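Glaze fit and the dishwasher: a conversation with Saqib Tanoli

Saqib Tanoli has spent most of his working life on one defect. Crazing, the network of fine cracks that develops in a glaze under tension, accounts for the largest share of the returned tableware he examines at Potero, a testing workshop in Cedbridge that takes work from small potteries.

"People send me a plate and say the glaze failed," he says. "The glaze did what its expansion told it to do. The fault is in the pairing of body and glaze."

A glaze that contracts more than the clay beneath it on cooling ends up stretched, and ceramics tolerate stretching poorly. A glaze that contracts slightly less is held in compression, and the piece is stronger for it. Tanoli aims for modest compression. Too much, and the glaze shivers off at rims and handles.

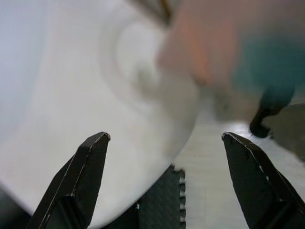
A curved white form at close range.

White ware, he says, shows stains first. Coffee and tea enter the crack lines and darken them, and a customer notices within a month what would stay hidden under a brown glaze for a year.

His standard check is a thermal shock cycle. Pieces are held in an oven for 30 minutes, then dropped into cold water, dried and inked. He repeats this until cracks appear or until 25 cycles have passed. A recent batch from Clolach, a stoneware pottery, ran to 339 pieces, and he tested a sample from each shelf of the kiln.

"The top shelf was fine. The bottom shelf crazed on the fourth cycle. Same recipe, same clay, cooler firing — the silica had not gone into the melt."

He is less interested in dishwashers than his customers are. Detergent attacks a glaze chemically and dulls the surface, but the cracks are usually older than the first wash. Moisture is a different matter. A porous body takes up water over months and swells by a very small amount, enough to pull a marginal glaze into tension. For that reason he boils unglazed test bars and records absorption before he looks at any glaze.

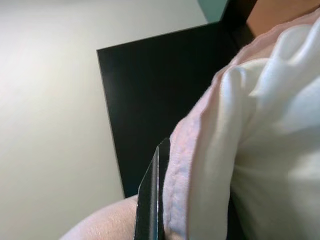

White shirt fabric, with a bare arm alongside.

The records go into what the workshop calls the Naqvi file, which now holds 453 body and glaze pairings. Tanoli consults it before recommending a change.

"Add silica first, in small steps. If the glaze goes stiff, stop and look at the sodium. Most of the old recipes carry too much of it."

Does he ever advise changing the clay?

"Rarely. A pottery will change ten glazes before it changes one clay. I would fire a line blend in April and look at it again in the fall."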